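The lease on the Kornstead flat ran 364 days. Ryszard Kalinowski had read it twice and found no reason for the missing day. He wrote to Gaven, the agents, and received a form letter about bins.

On the last evening he read the meters and recorded the figures in pencil. Gas, 366 units. Water, unchanged in four days. He put three keys in an envelope and wrote the flat number on the front.

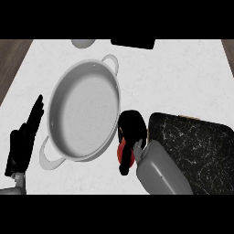 Round grey pan on a white counter.

Radosław Chmielewska rang at nine from Watia. She asked whether he had found a place.

"No," he said. "I have one day that is not in any lease."

"Where will you spend it?"

He checked the timetable. The coach to Watia left at six and the fare was listed in the wrong colour. He told her the arrival time, and she wrote it down.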